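Galloveo market stall canopy: my review

I've traded under the Galloveo since August, on pitch 14 at the council market, and I'm mostly very happy with it! It went up in no time (two of us, no swearing) and the roof kept my bread dry through some filthy weather.

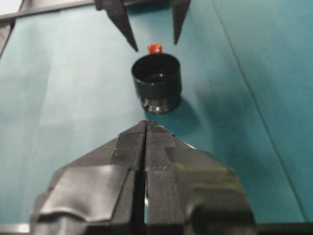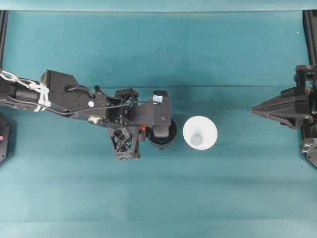 The side panels are another matter. They're sold separately at £64, and the zips stick. Still, it passed the council's new stall safety check first time, so four stars from me.

Sota Furukawa, 25/11/2023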